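Notebook, September, 8:20 a.m. start

Hide glue open time, continued. Same Gerberg granules as the last batch, soaked overnight, pot held on the Dornetti warmer. Maple offcuts from the Matoušek order, planed yesterday afternoon and left stacked in the shop.

Batch A went on straight. Batch B had urea added at 8 percent of dry glue weight. Three joints each, rubbed and left without clamps. A gelled before I had the third piece aligned, so A3 is suspect and is marked with a pencil cross. B stayed workable through all three.
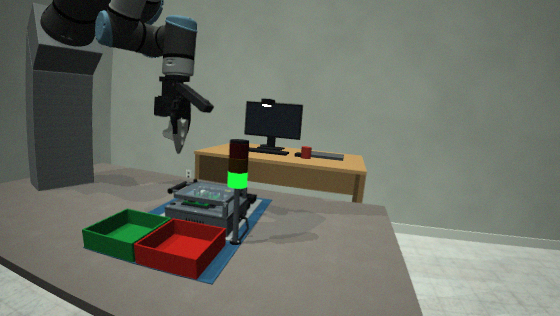

Does the urea weaken the joint once it is fully cured?
Unknown at 8 percent; the September pieces stay on the shelf for 20 days before breaking.

Zofia Borkowska wants the break test done with the lever jig instead of the vise. Agreed, provided the hook is moved to the outer hole first. Ryszard Śliwiński has the key to the Cikar cabinet where the spring scale is kept.

Pot skinned over twice. Lid does not seat; file the rim. Still to do: weigh the leftover granules, label B1 to B3 on the end grain, repeat A3.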